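How do I clean a dark marble top without leaving smears?

Posted 13th May in Home and Kitchen - viewed 1,403 times

Plirby
We have a dark brown marble table with fine white and tan veins. Every time I wipe it, it dries streaky and I can see each pass of the cloth when the light is on. I have been using a kitchen spray and kitchen roll. Should I get it polished?

Skaltanis
Vinegar and hot water, works on everything.

Lelteck
Please don't put vinegar on marble. It eats into the surface and leaves dull patches you can't wipe off. Lemon is just as bad, and so are a lot of bathroom sprays.

The smears are most likely spray residue. Use a bowl of warm water with a small drop of washing-up liquid, wring the cloth out well, then go over it again with plain water. Dry it straight away with a clean microfibre cloth - don't leave it to air dry.

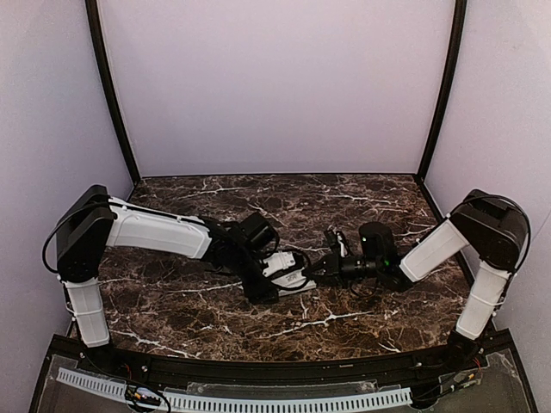 Do the back edge last, as crumbs and grit collect there and a dirty cloth will drag them over the rest. I would leave polishing until you have done this for 7 days or so. If it still looks cloudy then, ask a stone firm.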